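Spielküche Drunder – Objektsatz und Ablage
Stand: 12.5.23
Pflege: Sixten Hägglund

Überblick

Der Ordner enthält Aufnahmen und Objektlisten zum Spielküchensatz Drunder. Erfasst sind lose Teile aus Kunststoff und Holz: Spielgemüse, Besteck, Blöcke und Kleinteile. Die Möbel der Spielküche (Herdzeile, Regal) liegen im separaten Ordner Ljungberg und werden hier nicht behandelt.

Der Satz umfasst 40 Teile. Fünf davon haben noch keine endgültige Bezeichnung und stehen in der Liste unter "unbestimmt".

Ordnerstruktur

bilder/ – Aufnahmen, je Anordnung ein Unterordner
listen/teile.csv – Bezeichnung, Material, Farbe, Gruppe
listen/anordnung.csv – Zuordnung von Teilen zu Bildern
notizen.txt – offene Punkte

Anordnungen

Die Teile liegen lose auf einer dunklen, matten Tischplatte. Streifen und Schrammen der Platte wurden nicht retuschiert. Weißes Besteck hebt sich gut ab, bei grauen Teilen ist der Kontrast geringer. Teile am Bildrand können angeschnitten sein und werden trotzdem eingetragen, sofern die Gruppe erkennbar ist.

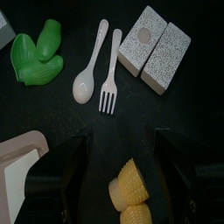 Gruppen

Gemüse: Formteile aus glänzendem Kunststoff. Das grüne, gerippte Teil läuft unter "Gemüse, grün". Ob Paprika oder Erbsenschote gemeint ist, bleibt offen.

Besteck: Löffel und Gabel, weißer Kunststoff. Jedes Stück erhält eine eigene Zeile, auch wenn beide nebeneinander liegen.

Blöcke: rechteckig, weiß mit grauer Sprenkelung. Tofu, Brot oder Käse sind denkbar, die Liste verwendet nur "Block, gesprenkelt". Der runde beige Punkt auf einem der Blöcke steht in der Spalte Merkmal.

Schreibweise

Material und Farbe klein, ohne Abkürzungen. Unsichere Angaben mit Fragezeichen am Ende. Trennzeichen ist das Semikolon, Kodierung UTF-8.

Bekannte Lücken

- Maße fehlen für drei Teile.
- Die alten Bezeichnungen aus Udalgate sind noch nicht vollständig übertragen.
- Spalte Gewicht ist angelegt, aber leer.

Änderungen bitte zuerst in notizen.txt eintragen, danach in teile.csv.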